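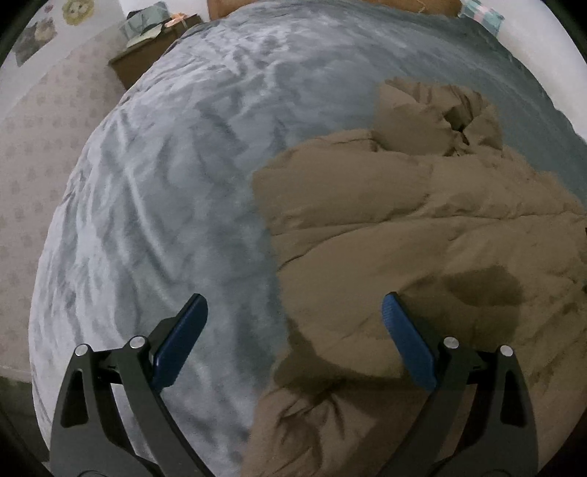

When does a demonstration count as valid for training the garment policy?

A demonstration counts if the hand-held gripper was checked before the session, both fingers were tracked for the whole recording, and the garment was released clear of the jaws at the end. Recordings that fail any of these stay in the archive but are excluded from training.

Vultberg garment handling study
Pre-session inspection checklist, hand-held gripper, domestic sites
Revised 15 December 2022. Replaces the October issue.

Section 1. Gripper

1.1 Pivot pins seated, no side play. Pass
1.2 Finger pads bonded along full length. Pass
Comment: Flendex pads lift at the tip first. Press with a thumbnail. Do not reglue on site; swap the pair and record the change.
1.3 Jaws open and close evenly. Pass with remark
Comment: slight stiffness near full opening. Within limits. Recheck at the next service.
1.4 Trigger returns unaided. Pass
1.5 No exposed burrs on jaw plates. Pass
Comment: run a scrap of tights over each edge. A snag is a fail, even if the edge feels smooth to the finger.

Section 2. Camera and recording

2.1 Lens clean, mount tight. Pass
2.2 Both finger pads in view, open and closed. Pass
2.3 Frame rate steady at 60 per second for a trial recording. Pass
2.4 Battery above 40 per cent at start. Fail, corrected
Comment: battery exchanged before the session. Charger in the Fullbridge kit to be tested.
2.5 Clock matched to the logging laptop. Pass

Section 3. Work surface and garment

3.1 Pockets emptied, pins and brooches removed. Pass
3.2 Zips and snaps noted on the session sheet. Pass
3.3 Bedding left as the householder keeps it. Pass
Comment: do not smooth the cover. Creases in the background are part of the test condition, and the earlier policy failed most often where it took a blanket fold for a garment edge.
3.4 Garment dropped from waist height, then left alone. Pass
Comment: padded garments need a deeper pinch than shirts. Close on a ridge of fabric and include the lining where possible. A pinch on the outer shell alone slides off the filling when lifted.

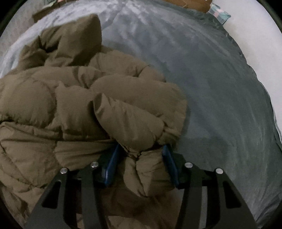 Operators should also hold the closed position for a full second before lifting. In the October set the lift often began while the jaws were still moving, and the policy learned to pull early.

3.5 Floor beside the bed clear for the operator's feet. Pass

Section 4. Operator

4.1 Wrist strap worn. Pass
4.2 Free hand kept out of view during the recording. Pass with remark
Comment: reminder given before the first trial.
4.3 Break taken after each block of 40 recordings. Pass

Section 5. Data position

Recordings accepted to date: 2235, from 29 homes. Padded outerwear remains under-represented. The comparison with the Kleinschmidt baseline is run on shirts and towels only and should not be quoted for coats.

Open items
Fullbridge charger, test or replace.
Jaw stiffness under 1.3, inspect at service.
Item 3.4, add the one-second hold to the printed card.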